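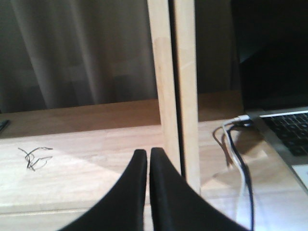
Photo: Grostine Learning

Chapter 4
The Desk and What Lands on It

Most households own one flat surface that was bought for work and has since been promoted to storage. In the Prascombe unit that runs through this book, it is a pale timber desk with a raised ledge along the back. You met the unit's kitchen in Chapter 3, where the trouble was cupboards. A desk gives you less to hide behind.

We begin with the smallest item on it, the tangle of thin black wire on the left. Every desk has one of these. It weighs next to nothing, it belongs to no known appliance, and it has survived every clean-up since the tenants moved in. Students asked to clear a desk will reliably square up the laptop, wipe the timber, and then put the wire back where they found it. The term for this in the trade is a resident object. A resident object has stopped being seen by the people who live with it, and your first job as an organiser is to see it again.

Resist the urge to untangle it. Untangling is a pleasant way to lose a morning and produces, at best, a straight piece of wire you still can't name. Section 4.2 sets out the holding tray method, in which anything unidentified is dated, put aside and left for a fixed period. Our clients get until the end of July. Very few things are asked for.

The ledge needs a different approach. Designers add a raised back edge to a desk so that lamps, books and pens have somewhere to go, and it works nicely in the catalogue. In use, a ledge collects whatever is slim enough to be pushed up against the wall side and forgotten.

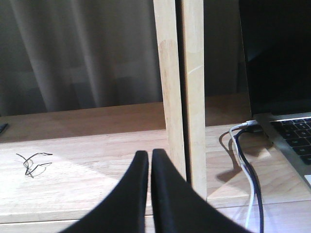

Depth is the culprit here. A working surface 800 mm deep puts its rear edge at the limit of a comfortable seated reach, so what goes to the back tends to stay at the back. Add a curtain and you have a second problem, as anything tall on the ledge ends up wearing it. We recommend keeping ledge items low and few, and choosing them on purpose. The Martinelli layout in Section 4.4 allows for exactly that and has annoyed a good many people who like a row of mugs.

Light matters too. Pale timber under a strong window will show every cable and crumb, plus the ring from that cup of tea you swore had a coaster. Some clients ask for a darker desk at this point. Talk them out of it. Dark desks hold the same mess and simply let you find it later with your elbow.

Before you read on, go to your own desk (the real one, no tidying first) and write down what is within arm's reach. Keep the list. You will need it for the Villden sorting exercise on page 46, and it will be less flattering than you expect.

Key terms in this chapter: resident object, holding tray, reach zone, ledge load, clear margin.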